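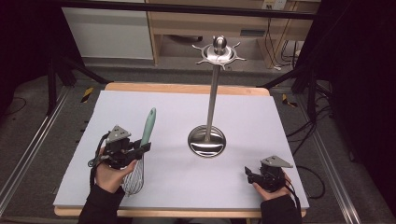
Figure 2. Utensil stand in position on the board, with whisk.

Support > Kitchen Storage > Larine Utensil Stand > Setting Up and Hanging Utensils

Reading time: 4 minutes

Section 3. Placing the Stand and Hanging Utensils

This section applies to the Delcombe Larine rotating and fixed-top stands, item 273. Assembly of the pole and top is covered in Section 2 and must be completed before any utensil is hung.

3.1 Choosing a location

1. Select a flat, level surface that can bear the weight of the stand with all hooks in use.
2. Keep the stand away from the cooktop, the oven door and the edge of the sink.
3. Leave enough clearance on all sides for the longest utensil to hang freely and be lifted off.
4. Check that no shelf or cabinet door passes over the top of the pole.

Note: On oiled or unfinished wood, place a board or mat under the base. Metal left standing in moisture may mark the wood.

3.2 Setting down the base

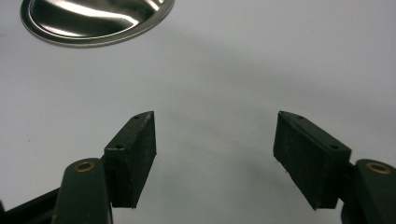

The base carries the full load of the stand and must rest on the surface along its entire underside. Wipe both the surface and the underside of the base with a dry cloth before setting it down. The raised rim that runs around the polished metal should be wiped as well, including the groove beside it, where crumbs and dried water tend to collect. Lower the base straight down and do not drag it.

1. Hold the pole at its lower end with one hand and support the base with the other.
2. Set the base down and release it.
3. Press lightly on the knob at the top. If the stand rocks, move it to another spot or check the underside for debris.
4. Turn the stand until an open hook faces the user.

Caution: Do not lift the stand by its hooks. Utensils should be removed before the stand is moved.

3.3 Preparing the utensils

Utensils must be clean and fully dry. Water that runs down the pole will leave spots on the base. The hooks accept any utensil with a loop or hole large enough to pass over the tip – the Ayaaba and Kaltgate handle ranges are both suitable. Utensils without a loop or hole should be stored in a drawer or jar.

3.4 Handling the whisk 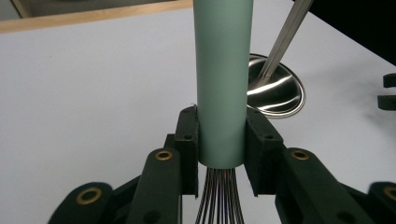 A whisk is best held by the handle at all times, as pressure on the loops may bend them out of shape. Take hold low on the handle, close to the wires, when turning the whisk upright or passing it to another person. A smooth, cylindrical handle such as the pale green one can slip in a damp hand and should be dried first. Fibers from the cloth may cling to a matte finish and can be brushed off with a fingertip.

3.5 Hanging

1. Lay the whisk on the board beside the stand, with the handle toward the base and the wires toward the user.
2. Steady the pole with one hand.
3. Pick up the whisk by the handle and raise it to the open hook.

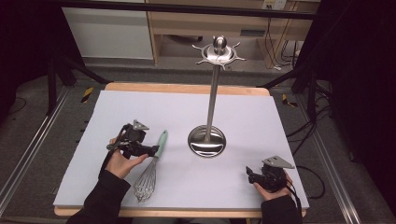
4. Pass the loop or hole over the tip of the hook and lower the whisk until the hook takes its weight.
5. Let go slowly and allow the whisk to come to rest before adding another utensil.

Hang heavy pieces first and place them on opposite sides of the top. A ladle and a whisk on neighboring hooks may tangle – leave one hook free between them if space permits.

Caution: Do not hang knives, graters or any utensil with an exposed cutting edge.

For cleaning and care of the polished surfaces, see Section 5.

Contact Delcombe Customer Support | Revised 2 Feb 2022 | © Delcombe. All rights reserved. | Back to top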